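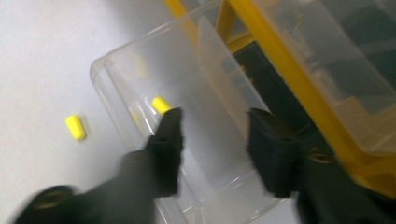

Visit report: Fleroreck hand-held gripper kit, Prestdale

Prepared for the packing and kitting group at Karkola. Attending from our side were Guilan Su and me. Fleroreck was represented by Xuelian Cai (sales) and Boyang Li (applications). We were on site from 9:30 until a little after 2.

Why we went

Karkola assembles small kits for clinics and workshops. Most of the handling is still done by hand, and last fall we asked three suppliers how they would teach an arm to sort and load small soft parts. Fleroreck was the only one to offer a visit before a quote. Their product is a two-finger gripper on a handle with a camera fixed to it. A person does the task with the tool, the recordings go to Fleroreck, and they return a trained routine for an arm fitted with the same fingers.

The Prestdale office is on the second floor of a converted print shop. Parking is in the rear, and the freight elevator is the one to use if you are bringing sample parts.

What we saw

Boyang Li had set up a station with a white tabletop, a yellow-framed organizer with clear drawers, and yellow foam earplugs. Earplugs are close to our own worst parts. They are light, they roll, and they give when squeezed. A clear plastic box was also in use, and I asked about it, as most of our bins are clear too. Li said transparent walls are harder for the camera than opaque ones and that recordings for clear bins should be made in the same light the arm will work in. Our line 2 has a skylight, so that needs some thought.

Guilan tried the tool first. Her first few picks were slow. The fingers close with a trigger and there is a short dead zone at the start of the pull. After ten minutes or so she was working at a steady pace. I have larger hands and found the handle a bit short. Xuelian Cai said a longer one is planned but would not give a month.

We each recorded a set, and Guilan's was reviewed on a monitor while we watched. Li marked several picks as unusable for training, mostly ones where the tool had been moved too fast. He suggests slowing down just before contact and then moving normally. New operators throw out a lot of material in their first session, according to him, and he would schedule a practice day that is not counted.

The drawers

Getting a part into a small drawer was the portion I cared about most. The finger blocks are thick. With the fingers wide open they need a fair amount of clear space on either side, and our narrowest kit drawers would not take them. Fleroreck sells a slimmer fingertip as an extra. It was out on loan to another customer, a firm called Zou, so we did not try it. I would not order anything before we have had it in our hands.

Pulling a drawer out with the tool is possible but awkward. Li recommends leaving the drawers open, or using trays, and saving drawer handling for a second round of training. 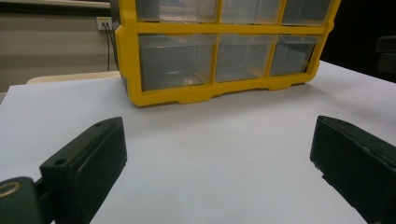 What is in the kit and what it costs us

The basic kit has one hand-held tool, a matching finger set for the arm, a charger, and a carrying case. Training is billed per task. For a task like the earplugs they ask for 60 good recordings per part type to begin with, and more than 40 hours of lead time on their end before the first routine comes back. The arm is not included. They support two makes, and we own one of them.

Fingertip pads are a wear item. Cai quoted a pack price with a discount on 50 or more, which is far beyond what we would use in a year.

Recordings are stored on Fleroreck's servers. Yiran Cheng in our IT office asked me to find out whether they can stay in house. They can, at a higher monthly rate, and the paperwork for that has been requested.

Open points

Slim fingertips: Cai will ship a set to us in April for two weeks.
Glare on clear bins: I will send Li a short recording from line 2 at noon.
Handle length: no change expected soon. Guilan does not see it as a problem.
Gloves: we forgot to try the trigger with gloves on. This should be done before any order.
Contract: the sample agreement has a one-year minimum. We would want six months.

Recommendation

Take the loan set, run one task on the bench with foam parts and open trays, and leave the drawers for later. If the slim fingertips do not fit our kit drawers, I would stop there and go back to the other two suppliers.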